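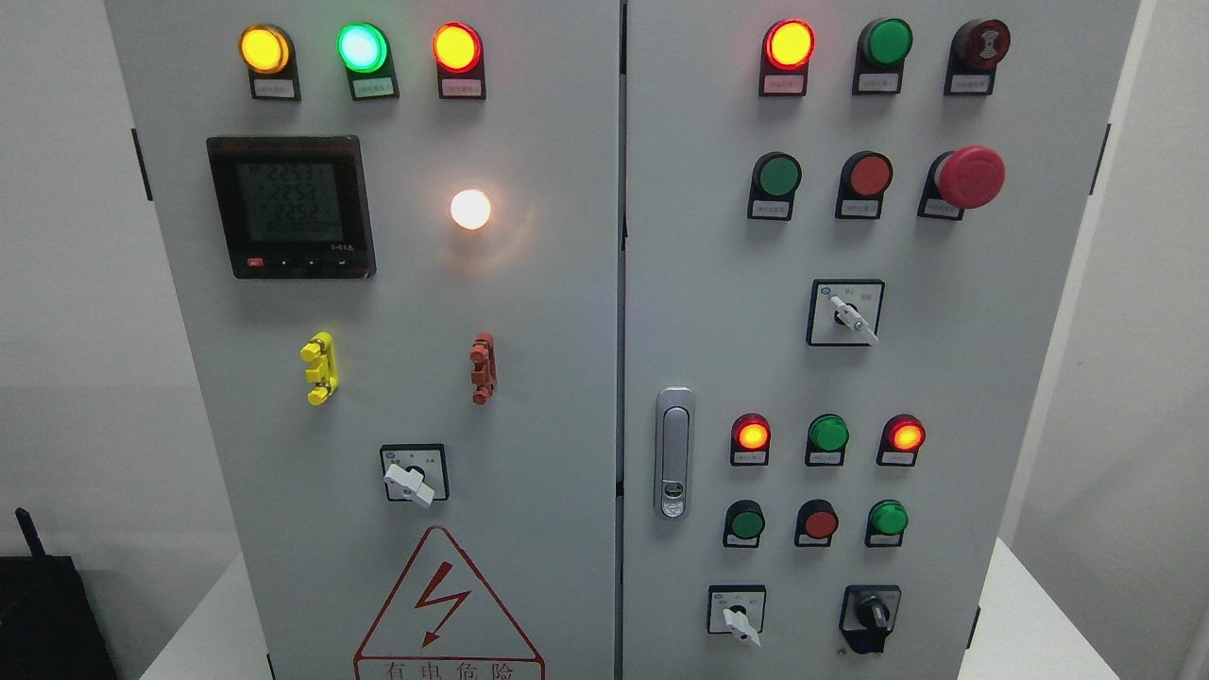
15th March

I have been meaning to write about bread for so long that I've had three separate emails asking whether I'd given up on it, and one from my sister asking whether I'd given up on the blog altogether. I haven't given up on either! Winter simply ran away with me, what with the boiler and the move at work and everybody in the house having the same cold one after another, and by the time I sat down in the evening I wanted soup and the sofa and very little else.

But the bread has carried on. It has carried on quite steadily, in fact, all through the dark months, and I think I'm finally at a stage where I can say something useful about it that isn't just me showing off a nice crust (though there has been one really nice crust, and I'll get to that).

For anyone new, I started making rye bread last May after a weekend staying with our old friend Stellan Engström, who moved up north and now lives 147 miles from our front door, a number I know because my husband reads it off the dashboard every time as though it might have changed. Stellan makes a dark, dense, slightly sour loaf that he slices so thinly you can nearly read through it, and he puts it on the table at every meal without comment, breakfast included. By the second morning I was eating it with nothing on it. By the third I was asking him to write things down, and he was doing that thing people do when they've made something a thousand times, saying "oh, until it looks right" and "you'll feel it" and not being the slightest bit of help.

I came home with a jam jar of his starter wedged between my feet in the car. It has been called Grullel ever since, after a noise it made somewhere near the services when the lid lifted, and I'm afraid the whole family now uses the name with a straight face. "Has anybody fed Grullel?" is a normal thing to hear shouted up our stairs.

The first loaves were bricks. I wrote about those at the time so I won't go through it all again, but if you're in your own brick period, please do take heart, because I made bricks for most of the summer and we ate every one of them. Toasted and buttered, a brick is perfectly good. Rubbed down into crumbs and fried in a bit of oil with garlic, a brick is lovely on pasta. I got quite inventive with bricks.

What changed things was going to see Uzma Dogar. Uzma runs Farine, the little bakery by the bridge where I've been buying buns for years, and I'd got into the habit of telling her about my failures while she was bagging things up. I think in the end she felt sorry for me, or sorry for the queue. She said to come in at the end of the day and bring the jar and whatever flour I was using.

So I did, feeling like a child taking a poorly hamster to the vet. She took the lid off and had a sniff and said there was nothing wrong with it at all, it was a good strong starter and I ought to be pleased. Then she asked how I was feeding it, and I told her, and she went a bit quiet. I had been feeding it when I remembered and then baking with it when I felt like it, with no thought for how the one followed on from the other. I'd been asking it to raise a loaf two or three days after its last meal. She said I wouldn't like to be asked to move a wardrobe in that state either.

Her advice was to feed it the night before, give it a warm place, and use it when it was up and lively and had that lovely fruity smell, like apples that have been in a bowl a while. That really was most of it. I'd been reading pages and pages about hydration and protein and which mill to buy from, and all along the poor thing was just hungry.

The other thing she told me was to stop kneading it. I'd been treating rye like ordinary white dough, pushing it about the worktop and adding more and more flour when it stuck to me. Rye sticks. It's like wet cement and it will always be like wet cement, and you mix it with a strong spoon, scrape it into the tin, smooth the top with a wet hand and leave it be. I can't tell you what a relief that was to my wrists.

So this is how I do it at present. I've written it out the way I'd tell a friend, so do read it through first.

**The evening before.** Put a good spoonful of starter in a big bowl with 400 g of dark rye flour and enough lukewarm water to make a thick porridge. Stir it until there are no dry bits hiding at the bottom, cover it with a plate, and leave it somewhere cosy for 14 hours. Ours goes in the airing cupboard next to the pillowcases. If your house is very warm it'll be ready sooner, so have a look at it when you get up.

**The next day.** It should be puffed and full of bubbles and smell sharp. Take a spoonful out and put it back in your jar for next time. *Do this first.* I have forgotten it twice, and the second time I had to ring Stellan.

**Then** add another 400 g of flour (I use half rye and half strong wholemeal, because we like it a little lighter), two teaspoons of salt, a dessertspoon of black treacle and more water, going slowly, until you can only just stir it. Seeds too if you have them. Scrape it into a well greased large tin and smooth the top.

**Let it rise** until it has come up near the rim and there are little pinprick holes over the surface. In our kitchen this takes a couple of hours at this time of year. Don't wait for a dome, rye doesn't do domes.

**Bake** it in a hot oven for a quarter of an hour and then turn it down to moderate for an hour more. Tip it out and give the bottom a knock.

And then you have to leave it alone. I'm sorry. You really must leave it until the next day, wrapped in a tea towel, or the inside will be gummy and cling to the knife and you'll think it hasn't worked. I spoiled at least one perfectly good loaf in the autumn by being greedy at four in the afternoon.

The nice crust I mentioned was in January. I'd run out of treacle and used the end of a jar of malt extract that had been at the back of the cupboard, and whether it was that or the oven being in a good mood I don't know, but it came out almost black and shining and it crackled as it cooled. I stood there with my ear next to it. My youngest came in for a glass of water, looked at me and went out again.

I took half of that one round to Haf Yorath two doors down, who has been having a rotten time with her hip and can't get to the shops as she'd like. Haf grew up on a farm and has opinions on butter. She won't have it from the fridge and she won't have it spread thinly, and she told me that her grandmother used to butter the cut end of the loaf first and slice it afterwards, holding the bread against her chest and bringing the knife towards her. I have not tried this and I'm not going to. But I have tried buttering first and then slicing on the board like a sensible person, and it does work beautifully with rye, the slices don't crumble at all.

We've got into a bit of a pattern now, Haf and I. She gets the heel end, which she prefers, and I get a cup of tea and the news of the street, and once a jar of damson jam from before the hip. I hadn't expected that side of it. I thought I was taking up a thing to do on my own in the kitchen with the radio on, and instead I seem to be forever walking about with half a loaf under my arm.

Jars have gone out too. Fares Awad at work took some of the starter in November and has already overtaken me, which I'm being very gracious about. He does a round loaf with caraway and a bit of orange peel, and he brought one in on his birthday with a slab of cheese, and there was no talking to anybody for ten minutes. His starter is called Stumis. I've asked what it means and he only says that it suits it.

A few of you wanted to know about tins. Mine is an ordinary long loaf tin from the hardware shop, gone quite black, and I grease it with lard. Butter stuck for me. The posh one with the sliding lid that I was given at Christmas is very handsome and I haven't got on with it yet, but I'd like to give it another go when the weather warms up.

I'd also like to try a version with cooked grains in, which Stellan does with whole rye berries boiled until they pop. We're driving up again at the end of May and I intend to stand next to him with a pair of scales and weigh everything before he throws it in the bowl. He'll hate it.

Next time I'll do the crackers, as I know I promised. They're made with the bit of starter you'd otherwise throw away, and they keep for weeks in a tin if you hide the tin.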